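Ticket: Gripper closes early on flat fabric, shirt-folding station
Queue: Student projects / hardware and control
Project: Trinitz (fall capstone, cloth handling)
Status: Open, waiting on team
Priority: Normal
Component: hand-held gripper, finger pads, width sensing, demo recorder

Summary

The hand-held gripper reports a closed grasp on flat cotton before the pads have taken up any cloth. The recorder then marks the grasp as successful and moves the episode to the next stage. The fault shows on single layers lying flat on the table. It does not show on folded edges, sleeves with a bunched cuff, or the foam blocks we use for calibration.

The station has to be ready for the November review. The fold sequence cannot be trained on the current recordings because the grasp label is wrong in too many of them.

Setup

Gripper: two-finger hand-held tool, team build, second revision. Black pads screwed to curved arms.
Width sensing: encoder on the drive link, read by the Görtz interface board.
Recorder: Sustusora, lab branch.
Table: light laminate top, no mat.
Garments: adult T-shirts from the class bin, mixed prints, all cotton or mostly cotton.
Lighting: ceiling panels only. The side lamp was removed after the glare problem in the earlier ticket.

Steps to reproduce

1. Power the interface board and wait for the green status line in the recorder.
2. Run the open/close calibration with no object between the pads.
3. Lay a shirt flat, front side up, and smooth it by hand.
4. Start an episode with the task set to "pick flat, center front."
5. Lower the gripper until the pads are just over the cloth.
6. Squeeze the trigger slowly and watch the grasp flag.

Expected: the flag stays at 0 until the pads have gathered a fold and the motor current rises past the threshold.

Observed: the flag goes to 1 partway through the close. The pads are still apart and no cloth is held. Releasing the trigger does not clear the flag until the gripper is fully open.

Log excerpt

state=READY width_ok=1 grasp=0
state=CLOSING width_ok=1 grasp=0
state=CLOSING width_ok=1 grasp=0 current_spike=1
state=CLOSING width_ok=1 grasp=1
WARN grasp set before width settled
state=HOLD width_ok=0 grasp=1
state=HOLD width_ok=0 grasp=1
state=OPENING width_ok=1 grasp=1
state=READY width_ok=1 grasp=0

The warning line was added by us. The stock recorder gives no message in this case.

Troubleshooting log

Entry 1

Ran the reproduction steps on one plain shirt and one printed shirt. Same result on both. Swapped the USB cable and the port. No change. Restarted the recorder between runs to rule out a stale flag from the previous episode. No change.

Entry 2

Checked the calibration file. The open value was correct. The closed value was from the old pads, which were thinner. Recalibrated with the current pads. The false flag became less frequent but did not go away. The warning line still appears in the log at the same stage of the close.

Leaving the new calibration in place. The old file is saved in the project folder with the suffix _thinpads.

Entry 3

Looked at the current signal. There is a short spike when the fingers start to move from rest. The detection code treats any sample over the threshold as contact. The threshold is set to 500 in the config, in raw counts. A free close in air peaks well under that on a good day. After the tool has been sitting overnight the first few closes go over it.

Took the pads off and cleaned the pivots. Friction felt lower by hand. The first close after cleaning still produced a spike.

Entry 4

Raised the threshold in steps. At a high enough value the false flag disappears, but then the real grasp on a single layer is missed too. Thin cotton gives the motor very little to push against until the pads meet with the fold between them. There is no single threshold that works for flat cotton and for the foam block.

Set it back to 500 so that everyone is working from the same config.

Entry 5

Added a settle window. The code now has to see the current over threshold for 6 samples in a row before it sets the flag. This removed the false flag on a warm tool. On a cold tool the spike sometimes lasts long enough to pass the window.

Tried a window of 9 samples. The false flag was gone on a cold tool as well. The side effect is a late flag on fast closes. The operator has usually started to lift by then, so the grasp label lands in the lift stage. For the fold task this matters less than a false positive, but the stage boundaries in the recording are off.

Entry 6

Checked whether the pads are dragging on the table. If the gripper is held too low, the pad tips rub on the tabletop through the cloth, and the current rises for a reason unrelated to the grasp. Asked two operators to repeat the pick while keeping the tips clear until the last moment, then pressing down lightly and closing. The false flag came up less often with this method. It did not go away on a cold tool with the short window.

Operator height is therefore a second cause, separate from the startup spike. Added a line to the operator sheet: hover, press, close, lift. No closing while sliding.

Entry 7

Checked the pad mounting. One pad screw on the spare tool was loose and the pad could rock. Tightened it. The spare had been used for part of last week's recordings, and it is not known which episodes. The recorder does not store a tool ID. Opened a separate request for that.

Main tool: screws tight, no rocking. The bushings have slight play, the same on both sides.

Entry 8

Tested detection from width alone, with current ignored. The flag is set when the width stops changing while the trigger is still moving. This works on the foam block. On flat cotton the final width with a single fold is too near the empty closed width to separate the two. Encoder noise covers most of the difference. Dropped this approach.

Entry 9

Went through the existing recordings. The set has nearly 4,000 episodes across all garment tasks. The flat center-front pick is the affected group. The warning line is only present in recordings made after Entry 1, so older episodes have to be checked against the camera stream.

Wrote a script that pulls the wrist view at the moment the flag changes and puts it next to the width trace. A reviewer can mark each one as held or not held. It is slow but it does not depend on the current signal. The script is in tools/review_flag.

Do not delete episodes that are marked as not held. The motion is still usable for the approach stage. Set the label to grasp=0 and leave the rest of the episode as recorded.

Entry 10

Griltevia, who supplied the motor and driver, answered the support request on Wednesday. They confirm that a startup spike is normal for this motor and suggest masking the first part of each close in software. They do not recommend lowering the drive current to hide it. They also ask whether the grease in the gearbox was changed during the rebuild. It was. The replacement grease is thicker than the original, which fits the difference between a cold and a warm tool.

The correct grease has been requested. No change to the gearbox until it arrives.

Current workaround

Use the short settle window (6 samples) together with a startup mask. The mask ignores current until the width has moved by a fixed amount from the value at trigger start. Warm the tool with several free closes before the first episode of a session. Recalibrate after any pad change. Use the main tool only, until the recorder can store a tool ID.

With mask and window together, the false flag has not come back in bench checks. It has not been tested over a full session.

Open items

Test mask and window over a full recording session, cold start included.
Relabel the flat center-front picks with the review script.
Regrease the gearbox and repeat Entry 3.
Decide whether the stage boundary should follow the grasp flag or the start of lift. The training code assumes the flag.
Update the operator sheet in the lab binder. The copy taped to the cabinet is the old one.

Attachment: wrist view, center-front pick, pads over the cloth before closing

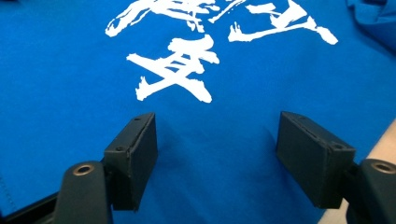
Reply from the training side: please keep the stage boundary on the grasp flag for now. Moving it to the start of lift would mean rebuilding the index for every garment task, and the sleeve picks are fine as they are. A late flag is easier for us to correct than a false one, so if the mask fails on a cold start, go to the 9-sample window and note it in the session header. Send the relabeled picks in batches as they are finished, and keep the width trace in the export. The last batch came through without it.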